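Home Jobs Take part The shop Borrowing Find us

Print this page | E-mail to a friend

Cable people wanted (paid, part-time, tea included)

Posted by Awuor Ondieki, Wednesday, August 11, 2021

Do you own a drawer you can't shut? Have you ever stood in a shop buying a lead you were fairly certain you already had, somewhere, underneath something? Then please read on, you may be just who I'm after!

I run Irna, the lending and mending shop on Sukow Street in Trilten. We lend out lamps, projectors, sewing machines, slow cookers, a karaoke set (booked solid every December) and anything else people would like to use twice a year and not keep under the bed. Back in June I put a note in the window asking the town for its old leads and chargers, thinking I'd get a carrier bag or two. I now have a stockroom I have to go into sideways.

So I'm looking for two people to come and sort it all out with me. Untangle it, work out what each thing is, test it, coil it, label it, and get it on to a hook where the next person can find it. I want it done by the time the evenings draw in and everybody starts wanting lamps again.

We'll be working at the big brown table, which I love beyond reason. It has a great swirly grain with knots in it like the rings you get when you drop a stone in a pond, and I have been caught more than once following them with a finger while somebody was telling me about their toaster. If you get the job you will have your own side of it.
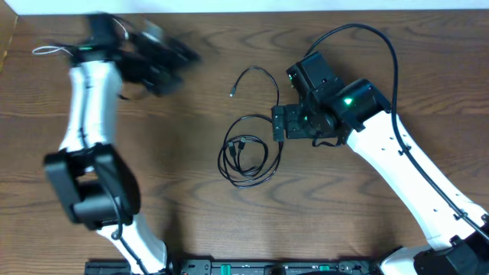
What you'd be doing

A session goes more or less like this. I tip out a tub. We both sigh. Then we start from whichever end is showing and work back, slowly, no yanking. Pulling hard on a knot of leads only makes a smaller, meaner knot, and it's rough on the plugs as well. Loosen the whole clump first, give it a bit of air, then feed one end through.

Once a lead is free it gets looked over from end to end. Splits in the outer covering, bent pins, that chewed look near the plug where it's been folded for ten years – those go in the scrap tub, no arguments, even if it's a nice one. Anything that carries mains power goes on my shelf and stays there until it's been tested properly. You won't be asked to do that part and please don't do it to be helpful.

Everything else gets tried out, coiled and tied. I'm fussy about coiling. Big soft loops, following the way the lead wants to go, and never wound round your elbow. I'll show you, it takes five minutes to learn and then you'll be insufferable about it at home like I am.

Last of all, labels. I've ordered a box of 500 paper tags and we write on every one by hand: what it is, how long it is, and what we think it goes with. "Printer, probably" is a perfectly good label. "Misc" is banned.

The leads don't all come in at once, by the way. Some days it's a mountain and some days it's one sad little heap in the middle of the table and we make it last till lunch.

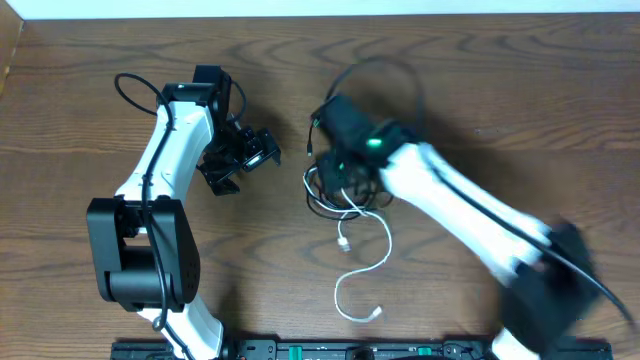
Cables on the big table, waiting their turn.

Who I'm looking for

You don't need to know about electronics. If you can tell a USB plug from a headphone plug we're most of the way there, and there's a chart on the wall for the rest. What I'd really like is somebody who finds fiddly jobs restful. Knitters, anglers, people who do the sky part of the jigsaw first... you know who you are.

You should be all right with:

- sitting, or standing if you prefer, at a table for a couple of hours with breaks
- small writing (bring your reading glasses, I've got a spare pair but they're terrible)
- dust, and now and then a lead that's been stored next to a leaky bottle of something
- Radio in the background. I'm willing to negotiate on the station but not on the radio.
- people wandering in to ask if we've got a charger for a phone from 2006

No age limit at the top end. At the bottom it's 16, and if you're still at school we can fit the hours round it. If you use a wheelchair or you're not good on steps, come in by the yard door, it's level all the way through to the table. The loo is down the same corridor.

I had somebody ask me last week if they could bring their own scissors. Yes! But we don't cut anything out of a tangle without the other person agreeing. It's the one thing I'm strict about.

Pay and hours

The pay is £200 a week for each of you, and that's for four mornings, half past nine till one. Mondays we're shut. There's no pension worth mentioning and no company car. You do get free borrowing for as long as you're here, plus first refusal on anything in the scrap tub if you're the sort who makes things out of bits of wire.

It's an eight-week job to begin with. There might be more afterwards, depending on whether the library in Massawe takes us up on doing theirs as well, but I'm not going to dangle that in front of you as if it's settled.

I'll cover bus fares from anywhere this side of Massawe. Parking on Sukow Street is a nightmare on market day, so do get the bus if you can.

A word about the table

You'll see marks on it. Scratches, scuffs, and a patch of varnish that catches the light so hard you have to lean over to see what you've put down there. I get asked to sand it back every few months and I keep saying no. It came with the building and it does real work. All I ask is that you lift things across it and don't drag them, put your mug on the side shelf, and don't stick tape to it. I found out the hard way about the tape.

It's also a good colour for the job, which I hadn't thought about until I tried sorting on a black worktop at home and lost half of what I was sorting. A white lead shows up lovely against that reddish brown. The black ones you can follow too, as long as you go slowly round the loops. If you get a clump with both colours in it, go after the white one first, find its plug, and take it from there.

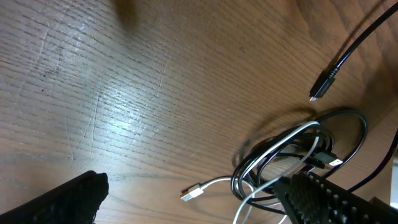

How to apply

Please don't send me a CV. Send me a few lines, on paper or by e-mail, saying:

1. Your name and the best way to get hold of you.
2. Which mornings you can't do.
3. The worst tangle you've ever had to deal with, in up to 200 words. Cables, wool, fairy lights, fishing line, hair, I don't mind. This is the bit I'll read first.

Push it through the door at Irna or use the e-mail link at the top of the page. Applications in by the end of the month please. I'll ask a few people in for a try-out, which is an hour at the table with me and a tub, and I'll pay you for the hour whether or not we go any further. Wear something you don't mind getting grubby.

I'll answer everybody. It might take me a few days as I'm also minding the shop, so if you haven't heard back after a week give me a nudge – I won't be offended.

And if you don't want a job but you do have a bag of old leads sitting in the hall, yes, we are still taking them. Please, please don't tie the bag up with one of the leads.

Awuor

Print this page | E-mail to a friend

Comments (6)

wendle44
Is it all right for two of us to apply together? My sister and I did the Christmas lights for the whole close last year and we're still speaking.

Awuor Ondieki
@wendle44 Of course it is, but send me a tangle each! I'd like to hear both versions.

Bramblefoot
What happens to the scrap tub? I hope it isn't going in the bin, there's copper in that.

Awuor Ondieki
@Bramblefoot It goes to the recycling place in Massawe. I take it over in the van when it's full. You can come and have a rummage beforehand if you like.

old_tom_trilten
Elbow winding never did my extension lead any harm and I've had it thirty years.

kettleson
Dropped a bag off at dinner time, sorry about the state of it. There's a long grey one in there I'd quite like back if anyone works out what it's for

Older posts Back to top Contact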